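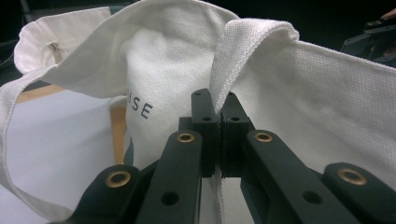 White canvas tote, folded rim and all.

November 17, 2021

So I've been back in Ravville for a little over a month now and I finally have opinions about the market again. I moved away when the old one was still in the parking lot behind the Kastik building, and all of October I kept walking over there on autopilot and finding, you know, cars. The new spot is on Mahlangu Street, up the hill, and I was all ready to hate it. I don't hate it! It has a roof over half of it, for one thing, and the coffee line doesn't run straight through the onion people anymore.

The onion people are still the best part, by the way. I got a bunch of leeks as long as my arm and then had to come up with things to do with them. Leek and potato soup, obviously. Then leeks cooked way down in butter and piled on toast with an egg, which I ate two nights in a row and would have gone for a third if I hadn't run out of bread.

The bread situation is a little sad. The rye lady retired (good for her, my breakfasts will never recover) and the new stand does these very tall, very shiny loaves that taste mostly of air. I asked if they ever do anything darker and the guy said maybe after New Year's. I'm going to keep asking.

Pears, though. My neighbor Keabetswe Motaung told me to skip the big pretty display by the entrance and go all the way to the back, to the Julska farm table, where they sell the bumpy ones in paper sacks. She was so right. They were rock hard when I got them home and I left them on the windowsill and forgot about them, and then all of a sudden the whole kitchen smelled like pears and I had to eat them over the sink. I paid too much for some honey at the same table and I regret nothing.

What I'm still working out is timing. If I go early, the parking is easy but half the stands are still setting up and I end up standing there holding a coffee and staring at a man unloading squash. If I go late, the eggs are gone. Keabetswe swears there's a sweet spot right after the first rush, but she also walks there from our street in 14 minutes, and I have never once managed it in under 20, what with the hill and the stopping to pet dogs.

Next time I'm looking for celery root, and a decent cabbage, since my sister wants to try making sauerkraut over the holidays and has decided I'm in charge of supplies. If any of you have a recipe that doesn't need a special crock, please leave it in the comments. Also if you know where the rye lady lives. Kidding! (Mostly.)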